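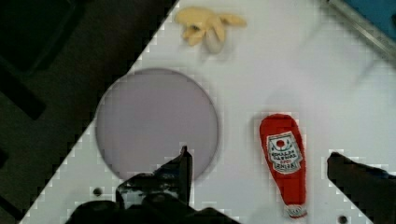
10 de agosto de 2026

Imprimir | Enviar por correo electrónico

Sigo con la pregunta de julio: si una máquina puede ya recoger una cocina sin que nadie la vigile. Mi respuesta provisional es que no, aunque el margen se estrecha. Tarea de hoy: llevar el bote de kétchup al plato. Objeto blando, deformable, con el tapón más estrecho que el cuerpo. De 35 intentos, 22 válidos según el criterio de Requena (soltar dentro del borde, sin arrastre). Con el plátano de peluche no he hecho serie; las tiras de la piel complican el contacto y prefiero tratarlo aparte.

Lộc Ninh insiste en que el agarre está resuelto y que lo pendiente es la secuencia. No estoy de acuerdo.
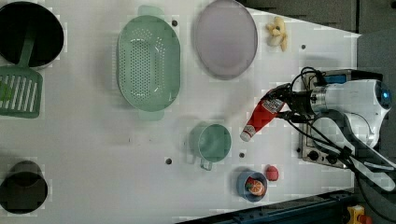 Con la mesa cargada (ollas, escurridor, vaso medidor, cuenco) el planificador de Hadomel tarda más en decidir que en mover. Límite fijado: 20 segundos por objeto. Lo ha superado 2 veces, ambas con trayectorias que pasaban junto a los cables de la muñeca. Una persona despeja esto mientras habla por teléfono.

Endach pide un informe sobre reposición en tienda. Escribiré que en estante ordenado, quizá; en fregadero, todavía no. Nundeo quiere una fecha y no pienso darla.

Pendiente: repetir la serie con el plato girado y revisar el umbral de fuerza.

Imprimir | Enviar por correo electrónico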